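Teaching the gripper to tidy up

Folding is the hard one. Ask anyone at Climudton. Cups, easy. Drawers, fine after a bit. Cloth, no.

So the firm has gone out to people's bedrooms. Real ones, with real beds and real piles of stuff, and a gripper you hold in your hand and work yourself. Do the job, put it down, do it again. Each go gets saved and the learning system is fed the lot. Over 301 of them so far from the bedding work alone, says Bernice Nyarko, who runs the sessions and was eating lunch as she told me.

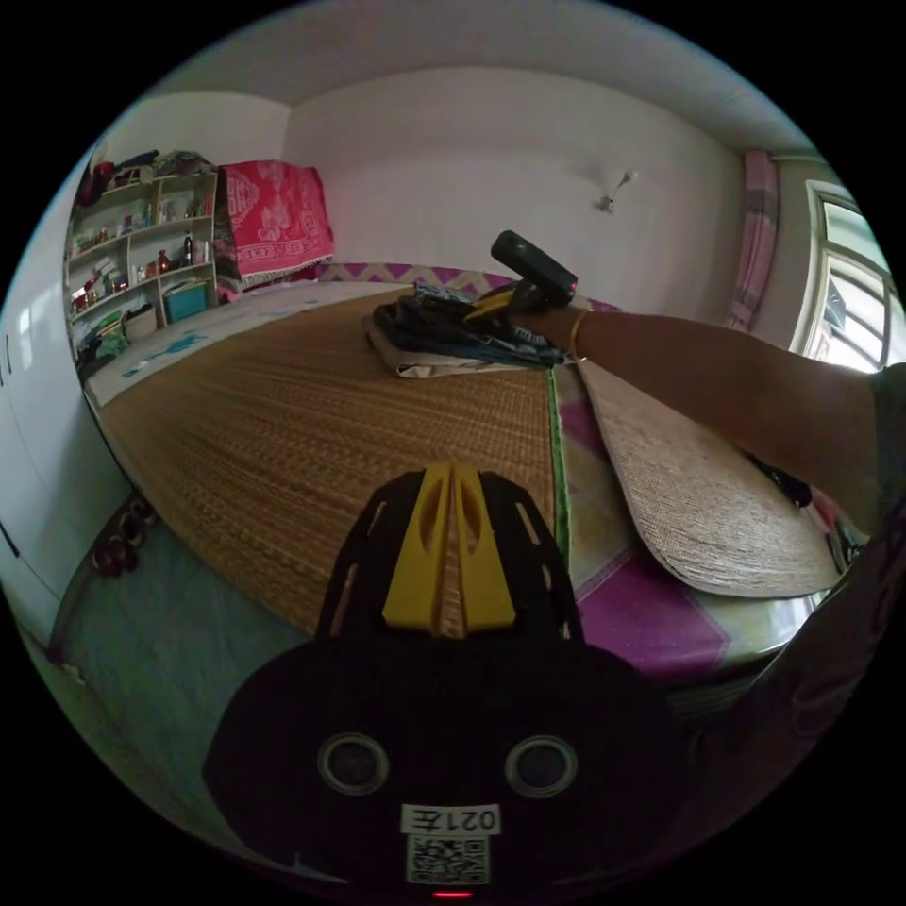 Climudton, 11 April 2019

Straw mat on the bed, one more folded back off the sheet, dark clothes in a heap on top. Good, says Nyarko. Mats slide. Clothes slump. A lab table teaches you none of it.

Kwesi Wumbei checks the takes at night. Throws out plenty. Hand too quick, grip missed, somebody's phone went. He used to bin every fumble, now he keeps the ones where the person recovers, becuase the system needs to see a mistake put right. Took three months of arguing with Renata Marciniak to get there. She still thinks he keeps to many.

Pay is by the session, two hours, tea included. Wrists get sore. Kwadwo Baidoo does his left-handed after lunch and says his folding at home has got worse.

Next up, kitchens. Wet cloths, Nyarko says, and pulls a face.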